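Bench and Storeroom Tips: Labels, Reagents and Reports

Compiled for small clinical and teaching laboratories. Send additions to Nafula Mushi at the Kavanagh bench office.

Labels

Print specimen labels at the point of collection. A label printed at the nurses' station and carried down the hall in a pocket is the usual source of a mismatch. Set the printer darkness one step above the factory value and check a printed barcode with the same handheld scanner the bench uses. A phone camera reads codes that a bench scanner rejects.

Apply the label straight along the length of the tube, with the barcode bars running like the rungs of a ladder when the tube stands upright. Leave a clear window so the fill level can be read. Do not wrap the label onto itself as a flag. Flags catch in centrifuge buckets and tear.

Thermal labels fade near heat. Keep spare rolls off the top of the incubator and away from the window. In August the storeroom shelf nearest the roof is too warm for them.

For frozen storage, use cryo-rated stock and apply it before the tube goes into the freezer. Adhesive will not take on a frosted surface. If a frozen tube has to be relabeled, write the number on the cap with a solvent-resistant pen and transfer the contents later under the usual second-person check.

Racks and trays

Number racks on two adjacent sides. A rack numbered on one side will be put away facing the wall.

A 96-position plate should have a notch or a colored dot at A1. Plates rotated half a turn give plausible results in the wrong wells, and the error may not show until a control falls outside its limits. Where the software allows it, place the controls asymmetrically.

Plastic racks soaked in bleach should come out after the contact time on the bottle and be rinsed twice. Overnight soaking makes the pegs brittle. Dry them upside down on a mesh tray.

Pipettes

Store pipettes vertically. Return a variable-volume pipette to its highest setting at the end of the day to take the load off the spring.

Quick check between calibrations: dispense 200 microliters of room-temperature distilled water onto a tared weighing boat, and repeat with fresh tips. Each reading should be very close to 0.2 grams. A steady low result points to a worn seal or a loose tip cone. Scattered results usually point to technique.

Pre-wet the tip for serum and for anything with detergent in it.

Reagent records

Write the opening date on the bottle, and the new expiration date beside it. Many reagents have a shorter life once opened, and the printed date no longer applies.

We log lots in Tirnum, which accepts a scanned code or typed entry. Typed lot numbers confuse the letter O with zero, so scan where possible. Log the new lot before the old one is finished, run both side by side, and keep the comparison with the lot record.

Refrigerator readings go in at 8 a.m. and again before closing. On Monday, read the minimum and maximum memory first and then reset it.

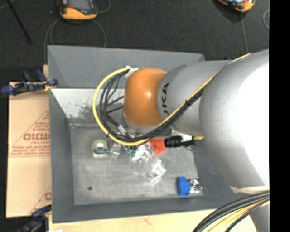
How long should a printed worklist be kept after the results are released?
Keep it for the period in your written retention policy, filed by run date. If the policy is silent on worklists, treat them as part of the run record until it is amended.

Reports and exports

Name saved reports by content and interval, for example "Pending chemistry, daily." Names such as "New report 3" are opened by everyone and trusted by no one.

Run pending lists before shift change and clear them line by line. Prulora exports drop leading zeros when opened directly in a spreadsheet. Import the file and set the accession column to text.

Wodwood shelf tags fit the 2-inch rail without trimming.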